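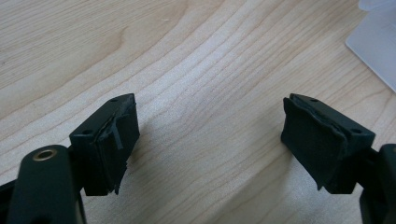 The supply of pale hardwood to furniture makers has tightened again this year, and the published prices do not yet reflect it. Buyers at the larger mills have been placing orders well ahead of need, and the quantities held in private yards are not reported to any exchange. A tabletop in light wood, with long wavy grain that draws together toward the middle, was until recently an ordinary purchase for a small workshop. It is now priced as a selected grade. The Kerkedside yard listed 519 lots in its August sale, and 51 of them were withdrawn before bidding opened. Withdrawals on that scale suggest that owners expect a better price by spring.

I do not share that expectation in full. Demand from export buyers has been strong for eight months, but a good part of it appears to be restocking. Once warehouses are full, purchases will return to the level of actual use, and the sellers who waited will find themselves offering into a quieter market. Nelli Pitkänen made a similar argument in her paper on softwood inventories, and the reasoning applies equally well to hardwood.

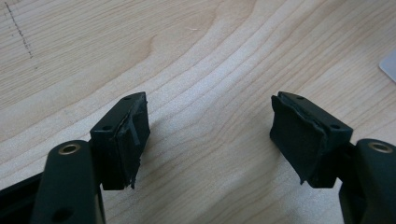

Grading is the second matter that deserves attention. The rules in use at Clorkgate and Skokden differ on five points, the most costly being the treatment of surface marks. Under the stricter reading, a beige board with broad arching grain and a faint line of small dark specks along it would be marked down a full grade, whatever its soundness. Under the other, it would pass. A seller with access to both yards will naturally send such boards to the more lenient one, and average prices at the two can no longer be compared without adjustment.

I would urge readers who follow these figures to ask which rule was applied before drawing any conclusion from a monthly change. I intend to return to freight costs when the new rates are available.

Posted 06/11/2019

Print this post | E-mail this post

Comments (3)

Muthu Subramaniam
Were the withdrawn lots mostly thick stock? That was the case at Skokden.

Toshiko Aoki
We buy for a small shop and have moved to shorter contracts. The premium on long ones is difficult to justify.

Mairéad Mulligan
I agree on the grading rules. Our invoices do not even state which was used.

Recent posts
Reading a Yard Report
Softwood Stocks and the Export Buyer
Freight Rates: A Correction
Notes on the Clorkgate Sale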